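Kudby – Messdaten von USB-Netzteilen und Ladegeräten

LIESMICH, Stand Januar

Kurz vorweg: Kudby ist meine Sammlung von Messreihen an kleinen Steckernetzteilen und USB-Ladegeräten. Angefangen hat das Ganze, weil mein alter Router alle paar Tage neu startete und ich das Netzteil in Verdacht hatte (es war dann auch das Netzteil, die Spannung brach unter Last böse ein). Danach konnte ich nicht mehr aufhören und habe alles durchgemessen, was in der Schublade lag. Und in den Schubladen meiner Freunde, die mir inzwischen ungefragt Tüten mit Kabelsalat vorbeibringen!

Was drin ist

67 Netzteile, jedes mit eigener CSV-Datei. Dazu eine Übersichtstabelle geraete.csv mit Typ, Nennspannung, Nennstrom, Steckerform und Polung, so wie sie auf dem Typenschild stehen. Wenn das Schild unleserlich war, bleibt das Feld leer. Bitte nicht durch Null ersetzen, das hat mir bei der ersten Auswertung den ganzen Mittelwert zerschossen.

Pro Gerät gibt es 2000 Zeilen. Die Spalten heißen:

zeit_ms – Millisekunden seit Start der Messung
u_aus – Ausgangsspannung in Volt
i_aus – Ausgangsstrom in Ampere
p_ein – Leistungsaufnahme an der Steckdose in Watt
t_geh – Gehäusetemperatur in Grad Celsius, Fühler mit Klebeband auf der Oberseite
stufe – Laststufe, 0 ist Leerlauf

Trennzeichen ist das Semikolon, Dezimalzeichen der Punkt. Ja, ich weiß, das ist eine seltsame Mischung. Mein Logger schreibt das so und ich habe mich daran gewöhnt.

Wie gemessen wurde

Die elektronische Last fährt 8 Stufen ab, von Leerlauf bis Nennstrom. Die Leistungsaufnahme kommt von einem Zwischenstecker, dem ich unterhalb von einem Watt nicht besonders traue. Wer sich für Standby-Verbrauch interessiert, sollte die Werte in Stufe 0 also mit Vorsicht genießen. Die Restwelligkeit ist nicht dabei, die Oszilloskopbilder liegen noch unsortiert auf einer anderen Platte.

Despina Buzatu hat das Skript teromham.py beigesteuert, das die Rohdaten einliest und den Wirkungsgrad je Stufe ausrechnet. Aufruf:

python teromham.py --in daten/ --out ergebnis.csv

Das läuft bei mir ohne weitere Pakete. Mit dem Schalter --plot wird zusätzlich matplotlib gebraucht. Umlaute im Pfad mag das Skript unter Windows gar nicht, da steigt es kommentarlos aus.

Bekannte Macken

Bei 14 Geräten fehlt die Temperatur komplett, weil der Fühler noch unterwegs war, als ich schon losgelegt hatte. Die Spalte ist trotzdem da, nur eben leer. Die Netzteile mit Wechselspannungsausgang (alte Trafos, meist von Lichterketten) haben in u_aus den Effektivwert stehen, nicht den Spitzenwert. Und die Datei lungu_03.csv springt mittendrin um zwei Sekunden, da hat sich der Rechner schlafen gelegt. Ich lasse sie drin, wer sie nicht will, filtert sie raus.

Der Ordner cisano/ enthält Vergleichsmessungen von Svyatoslav Zinchenko mit einer anderen Last. Seine Spannungswerte liegen durchweg etwas niedriger als meine – vermutlich misst er am Ende des Kabels und ich direkt am Stecker. Bitte die beiden Reihen nicht in einen Topf werfen, bevor wir das geklärt haben.
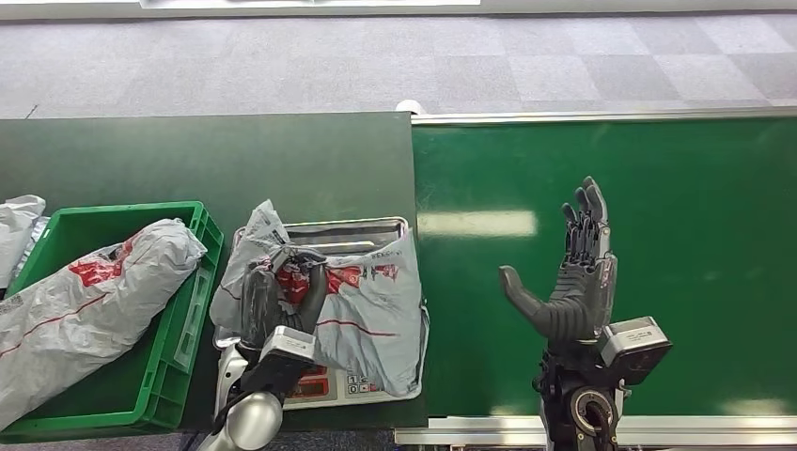
Kategorie: Messdaten / Stromversorgung

Lizenz und Mitmachen

Die Daten sind CC BY, das Skript steht unter MIT. Macht damit, was ihr wollt, über eine kurze Nachricht freue ich mich aber immer. Eigene Messungen nehme ich gern auf, wenn die Spalten stimmen und irgendwo steht, womit gemessen wurde. Ein Satz reicht mir da völlig.

Bitte keine Geräte mit offenem oder gesprungenem Gehäuse messen, nur damit die Tabelle länger wird! An der Primärseite liegt Netzspannung, und die Kondensatoren bleiben auch nach dem Ausstecken noch eine Weile geladen.

Noch offen

Restwelligkeit sortieren und nachreichen
Steckerformen einheitlich benennen (Hohlstecker heißt bei mir mal so, mal so)
USB-C-Ladegeräte mit mehreren Ausgängen, da fehlt mir noch ein brauchbares Schema für die Spalten

Fragen am besten als Ticket hier im Repository. Samstags sitze ich meistens am Messplatz und antworte dann auch halbwegs flott.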